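5/29/21

Saturday, and I went to the lab again. My sister says a person who works on Saturdays has no hobby, but I think the robot is maybe my hobby now. At home the dishes are from Thursday. I mention it because all day I was thinking about dishes.

Heriberto Zavala was there before me. He had already made coffee and he had already an opinion. His opinion is that in two years a machine will clean the table after dinner in a normal family house, and that I am a pessimist because of where I grew up. I told him I am a pessimist because I read the logs. He laughed, and then we worked almost without talking until noon, which I like.

The morning task

We do the paper cups now. Last month it was folding towels and I do not want to write about towels. The cup is a good object for us because it is cheap and it does not forgive. If you close the fingers a little too much, the wall bends and the cup becomes an oval. If you close too little, it slides. My mother carries four glasses in one hand while she scolds the cat, and she never thought about force in her life.

I stayed by the screen and Heriberto stayed by the stop button. I wrote the notes by hand, in the green notebook, because the other one is full.

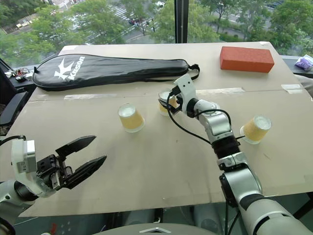 What went well and what did not

The approach to the cup is much better than in the spring. The arm comes from the side and does not hesitate so long over it. I was happy about this and I said so aloud, and Heriberto wrote on the board "she was happy" with the hour.

The going away is still the weak part. To take a cup, you need to know where the cup is. To put it down and leave, you need to know where everything is, also your own elbow. Two times in the morning the forearm passed so near to another cup that I stopped breathing. A child of five years moves the elbow without a lesson. I do not know how to write this in a report, so I write it here.

Then the old question, can it do chores yet. My answer for today: it can do pieces of chores. It can pick up one thing when the thing stands where it expects. But a chore is mostly the other part. You see that the cup has still something in it, you decide if it goes to the sink or to the trash, you wipe under it, you notice that the sponge is finished and must be bought. Heriberto says these are details and will be solved with more data. We have 1,700 recordings and he wants 3,000 before August. Maybe he is right. With towels he said 2,000 would be enough.

Lunch and the call

We ate the rice from the place downstairs. Teodora Hodžić called in the middle of it. She went to Pallell in the winter and there they try to put machines in the packing hall, to fill boxes with small parts. She says that in the hall it is easier than in a kitchen, because you can tell the people "always put the tray here" and they do it. At home you cannot tell this to anybody, I said, and she said I should meet her husband.

She also said that the workers gave the machine a name and then were angry with it every day by this name. The fast women at the next bench do the same box in less than half the time. Still, she believes in it for the night shift, when slow is not a problem. I thought about this a long time. Maybe at home it is the same, and the machine can take all night for my dishes if it does it quietly.

Evening

I came home at six with a headache from the screen. I washed the dishes from Thursday. I tried to watch my own hands, how they take a cup, and immediately I did it badly and hit the faucet. It was the blue cup, the handle has now a small crack.

For Monday: ask about the new finger pads, write to Teodora about the trays, buy sponge.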